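Mellita
A table of kitchen and household stains, and what got them out

README, last updated 17 April 2020

What's in the box

Hi! Mellita is a spreadsheet (well, three spreadsheets and a folder of notes) about stains on wood furniture and the things people try on them. It has 1,269 rows. Every row is one attempt: one mark, one cleaning method, one result. If somebody tried dish soap on a ring and then went back with baking soda, that's two rows, and they share a mark_id so you can line them up.

I started it because I refinish tables as a side job and kept giving people the same advice over email, and then wondering whether the advice was any good. Some of it wasn't. I had been telling people to use mayonnaise on white rings for years (my grandmother swore by it), and the numbers on mayonnaise are pretty sad. Sorry, Grandma!

The files

attempts.csv is the big one, 1,269 rows.
marks.csv has one row per mark, 584 of them, with the wood, the finish, the cause if anybody knows it, and how old the mark was when somebody first went after it.
methods.csv is a lookup table of 13 methods, with the recipe I mean by each name.
notes/ is a folder of text files, mostly the longer stories people sent along. Not every mark has one. File names match the mark_id.

Everything is comma separated and UTF-8. I've opened it in the usual spreadsheet programs and it behaves, except that one of them wants to turn mark_id into dates if you let it. Import that column as text and you'll be fine.

What counts as a mark

Anything on the surface of the wood that the owner wanted gone: rings, drips, ink, candle wax, heat haze, that gray shadow you get under a plant pot. Scratches and dents are out. Burns are out too, unless the finish was only discolored and not broken. There's a gray area with old scuffs that look like spills and old spills that look like scuffs, and I've put those in with cause set to "unsure". Please don't drop those rows without looking at them. Pale woods have a lot of them.

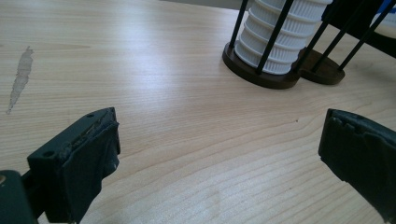
Pale top, grayish-brown streak. A cause = "unsure" kind of mark.

Columns in marks.csv

mark_id: text, starts with M.
wood: what the owner said it was. I only corrected this when I'd handled the piece myself. People call a lot of things oak.
wood_tone: light, medium, dark. I filled this one in, so it's consistent at least.
finish: oil, wax, varnish, lacquer, none, unknown. There are 343 marks with "unknown" here and I'm not proud of it. Most people have no idea what's on their table, and the drop-of-alcohol test scares them (fair enough).
cause: coffee, tea, wine, water, heat, ink, wax, oil, plant, pet, other, unsure.
age_days: days between the mark happening and the first attempt. Blank if they didn't know. If somebody wrote "a couple weeks" I put 14, and "since forever" went in as blank.
shape: ring, blob, streak, spatter, haze. Added late, so the early rows were filled in from old emails and I may have guessed wrong in places.

Columns in attempts.csv

attempt_id, mark_id, method_id: hopefully obvious.
order: 1 for the first thing they tried, 2 for the next, and so on. The record holder went to nine. That story is in the notes folder under M0217 and it's worth reading if you like suspense.
minutes: how long they worked at it. Self-reported, and rounded to fives by nearly everybody.
result: 0 to 4. 0 is no change, 4 is completely gone, and 1 through 3 are in between. I also use -1 for "made it worse", which you'll want to handle before you average anything. I forgot to do that in my first summary and it threw everything off.
who_scored: owner or me.

About that last column. Owners score higher than I do. When I've scored the same attempt from the same visit, I tend to land a point lower, maybe because I'm the kind of person who crouches down and looks along the surface toward the window. If you're comparing methods, compare within one scorer.

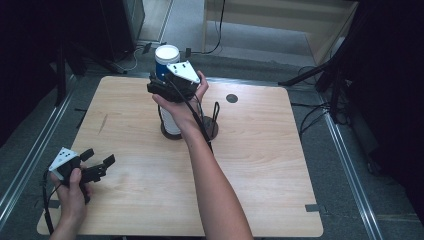
The methods table is where I get the most mail, so let me go through the ones that cause trouble. "Soap" means a few drops of plain dish soap in a bowl of warm water, cloth wrung out hard. "Paste" means baking soda and water mixed to the thickness of toothpaste. Actual toothpaste is its own method, because people do use it and the results are different. "Iron" is a warm iron over a cotton towel with no steam, for white haze only, and most of the -1 scores in the whole file come from people who left the steam on. "Oil and ash" is the old trick, and I've kept it in out of affection. "Vameck" is the wood cleaner I buy for the shop, and Protia is the one Florin Bucur uses. I pay for mine, he pays for his, and neither company knows this file exists.

Florin sent in a big chunk of the wine rows, by the way. He looks after the tables at Hutchins, a restaurant with long bare wood tables and no coasters anywhere. His marks are almost all under a day old, so wine looks easier to remove in this data than it really is for the rest of us. Filter on age_days before you get excited.

Known problems

Coffee is overrepresented. So are light woods, where marks show up more and people complain sooner.
Failures are missing. Someone who gives up on a mark and puts a runner over it doesn't usually write to me.
Seven rows have minutes = 0. I think they mean "less than one" but I haven't heard back.
The shape column, see above.
"tea" and "coffee" got swapped in one batch from August. I fixed the ones I could trace.

Using it

Take it, chop it up, put it in your class or your blog. A mention would be nice. Please don't sell it as a book of miracle cures, though. Test on the underside first and go slow, whatever the average says.

Sending me rows

Email is best. Tell me the wood if you know it, what made the mark, what you tried and in what order, and how it came out. Duds very welcome!

To do

Split "varnish" into oil-based and water-based.
Get more dark woods.
Finish typing up the paper notes from the old shop binder, M0530 and up.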